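Guides > Maps & Geography > Zodurcombe Wall Atlas > Setting up your first map

Setting Up Your First Continent Map

Friday, January 10, 2025
By Elli Vainio

I've put Zodurcombe on three different computers by now, so I've made most of the mistakes already and you can skip them. This section picks up right after the install, when you're looking at a blank gray globe and wondering where all the countries went. (They're in a separate download. I missed that the first time too.)

Step 1. Load the base data

1. Open the Library tab and pick Continents.
2. Check the box next to the continent you want. Start with just one! I always start with South America, which has fewer borders to fuss over than Europe or Africa.
3. Click Fetch. The full pack is 738 MB, so let it run while you do something else.
4. When the bar turns green, click Close and reopen the map window.

Note: If the globe stays gray, the data probably went into your Downloads folder. Drag the whole folder into Library and restart. Don't unzip it first.

Step 2. Pick a projection

A flat map has to stretch something, and the projection decides what. Zodurcombe opens in Mercator, which makes Greenland look enormous next to Africa, when Africa is really many times bigger. For a wall map of one continent I go with an equal-area projection, and there are two good ones in the menu.

5. Go to View, then Projection, then Equal Area.
6. Type the center point. For South America I use 15 south and 60 west, and then I nudge it until Cape Horn isn't jammed against the margin.
7. Press Lock. If you forget this one, the map slides every time you scroll, and you'll be back at step 5 muttering at the screen like I was.

Caution: Changing the projection after you've placed labels will scatter them all over the ocean. Projection first, labels later, please. 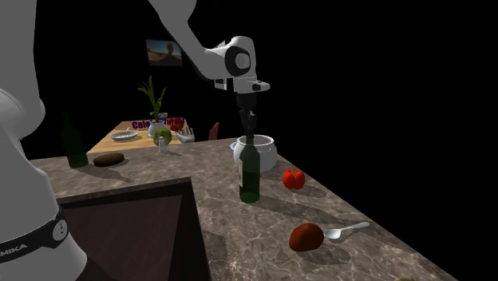 Robot arm, bottle and pot, computer rendering.

Step 3. Borders, rivers and relief

8. Turn on Borders. The default line is way too thick for small countries, so drop it to the thinnest setting.
9. Turn on Rivers and set the detail slider to 4. Go any higher and the Amazon basin turns into a plate of blue spaghetti.
10. Turn on Relief if you want the Andes to show. I keep the shading pale so the city names stay readable on top of it.

The Peltance color set is the one I like best for relief (soft greens up to a chalky brown). Baluyot is brighter and looks great in a classroom, but it eats ink like crazy.

Step 4. Labels

11. Choose Capitals Only to begin with. You can add up to 6 label layers, though I've never wanted more than half of that.
12. Check Bolivia by hand. The data lists both Sucre and La Paz, and the two labels behave differently depending on your zoom. Click each one and choose Always Show.
13. Drag any label that sits on a coastline out into the water. The little leader line follows along by itself.

Note: Accents vanish in some of the fancy fonts. Look at Asunción and Brasília before you print anything, and if the letters look wrong, switch to the plain font.

Step 5. Save and print

14. Save the project with a new name before you export. Export flattens everything and you can't get the layers back from it.
15. Set the paper size, tick Tile Pages, and leave the overlap alone.
16. Print one tile as a test. Hold it at arm's length and see whether you can read the river names.

I run mine off on the Ralata matte paper, and the tiles line up nicely if you trim the left edge only. Tape goes on the back, and work from the middle out.

Related guides
Adding time zones to a world map
Making a blank outline map for quizzes
Ocean depth shading, October update
Fixing missing islands in the Pacific pack
Scale bars and north arrows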